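Cell Safety Working Group
Minutes, August meeting, 2:00 p.m.

Present: Ilse Harms (chair), Isamu Koyama (minutes), one delegate each from Womard and Dorberg
Apologies: Queiroz

1. Previous minutes
Accepted with one correction. Item 5 should read "reduced speed" instead of "low speed."

2. Cable routing rule
Harms read out the draft. Cables on the board must be clear of the gripper's planned path before a program runs at full speed. Womard asked if taped cables count as fixed. Agreed that they do not unless the tape also holds to the board. Koyama to reword clause 4.

3. Inspection interval
Dorberg wants wrist cables checked every 3,000 cycles. Womard finds this too frequent for light work. Left open. Clorero will be asked for its wear records.

4. Handling cables with the gripper
The current text covers rigid parts only. Harms proposed a separate clause for cables and other flexible parts, with grip force set per part and written on the job sheet. Agreed.
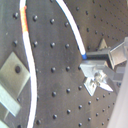
Photo: Clorero, wrist camera

Cable apparently held or inserted at its blue tip, second cable with orange-red tape at left. To go into the draft next to the new clause.

5. Other business
Dorberg has received more than one request for a printed copy of the rules. Koyama will send the file once clause 4 is done.

Meeting closed 3:40 p.m.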